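Objet : Re: [liste] Dînette et marchande, que garde-t-on ?

Bonjour à toutes et à tous,

Merci pour vos réponses, j'en ai reçu bien plus que je n'osais l'espérer et je les ai toutes lues avec un café (puis un second). Je reprends d'abord la question du panier, qui revient le plus souvent. On garde celui en osier brun, avec son bord tressé : les petits l'adorent, et il se pose aussi bien sur la table que par terre.
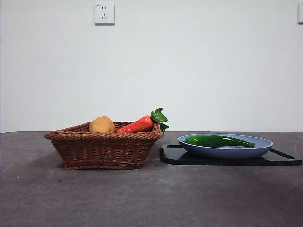
Pour le reste, j'ai fait le tri entre les légumes du lot Hestier et ceux qui nous restaient de Kollerby. Je voudrais que chaque famille emprunteuse puisse jouer tout de suite, sans chercher la vaisselle au fond d'un autre carton – vous savez comme moi comment cela finit ! Il me faudrait encore 2 sacs en tissu, si quelqu'un coud.

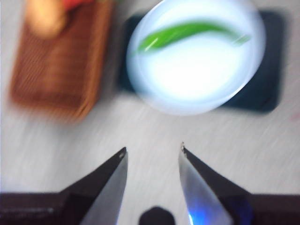
Lundcombe, juin

La ludothèque rouvre le mois prochain et la dînette partira dans les premiers prêts. Dans le panier : la pomme de terre, la carotte avec ses fanes et le long piment vert. À côté, le plateau vert foncé et l'assiette bleu ciel, que j'aime beaucoup. 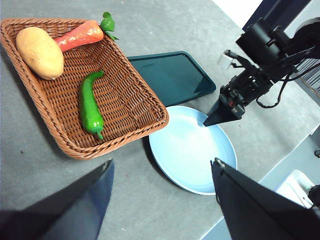
Quintanilla, juin

J'ajoute ces lignes depuis chez ma sœur, où je suis jusqu'à la fin du mois. La caution reste à 15 euros. Gardez vos sacs en tissu chez vous, je passerai les prendre à mon retour.

Bien amicalement, et encore merci

> Bonjour,
> Est-ce que le panier part avec les légumes ou bien
> se prête-t-il à part ? L'an dernier nous avions eu
> les légumes seuls et les enfants étaient un peu déçus.
> Merci d'avance !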